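February, late, kettle on

Okay so today was a software day, which means I sat in one chair for most of it and moved a slider back and forth and talked to myself. I love software days. I also have a headache.

The plan was to get the new Pletar planner build talking to our controller without the little hitch it does at the end of a reach. Everyone at Usotgate has seen the hitch by now. The arm comes in lovely and smooth and then, right before the last bit, it sort of shrugs. I'd been blaming the motors for two weeks (sorry, motors). This morning I finally plotted the timestamps and there it was, the planner handing over waypoints late, up to 50 milliseconds late, and the controller doing its best with stale ones. So the shrug is the controller catching up!

Fixed the buffering before lunch, or fixed it enough. Then I got greedy and went after the shadow thing in perception. The segmenter keeps deciding that the gripper's own shadow is an object, and it's so confident about it, too. I went through 780 wrist images on the Saengthong labeling page and tagged every shadow I could find until my eyes went funny.

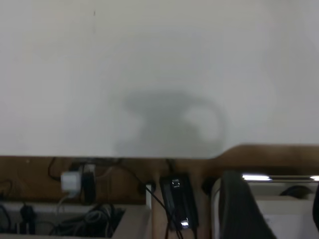 Shadow on the desktop, cable jungle underneath. Tagged this one "shadow, hook shape".

I like that one a lot because the outline has a loop in it, and I can totally see why a network would go "ooh, a handle." The edges are nice and blurry though, and that's the thing I want it to learn. Soft edge, no color of its own, probably leave it alone. I'm going to try feeding it a cheap edge sharpness channel tomorrow and see if that does anything. If it doesn't I'll go back to masking out the shadow from the arm pose, but that means knowing where the lights are, and I really don't want to write a lighting model. Please no lighting model.

Oh, and Trelix (our logging tool, the one I complain about every other page in here) ate my config again. I had 2 profiles saved and it loaded the old one with the tiny safety margin around objects. Caught it in the preview, put the margin back where it belongs, wrote a check that yells if the numbers don't match. Should have written that check last year. The yelling is in red capital letters and I'm very pleased with it.

After that, mug and spoon. The spoon lies up across two wooden blocks so the planner has a bit of height to think about, and the mug is the thing you mustn't bump.

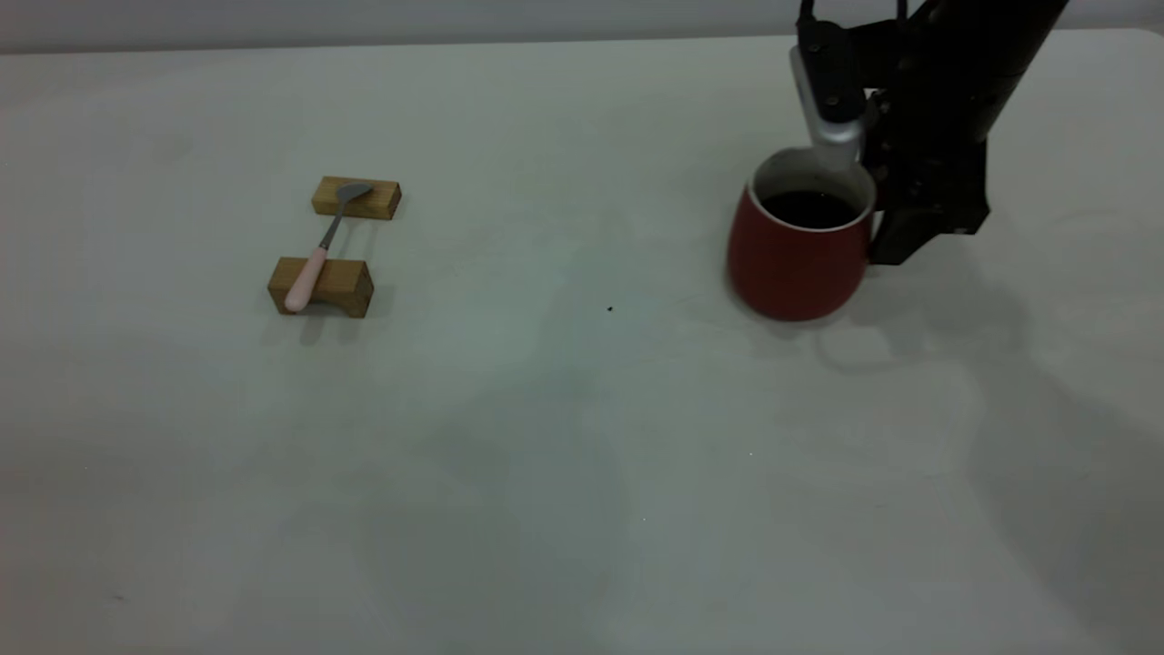 Does the planner need a fresh camera frame for every waypoint?
Only when something in the workspace could have moved; otherwise it can plan the whole path from one frame and let the controller check joint positions along the way.

I wrote that down for myself because I go around in circles on it every time I open the code. Re-planning on every frame feels safer and it's where half the lateness came from in the first place. Going to set it to re-plan on change and leave it there for a while, and stop fiddling!

Tomorrow: sharpness channel, push the buffering fix, eat an actual lunch away from the keyboard. Tea's ready.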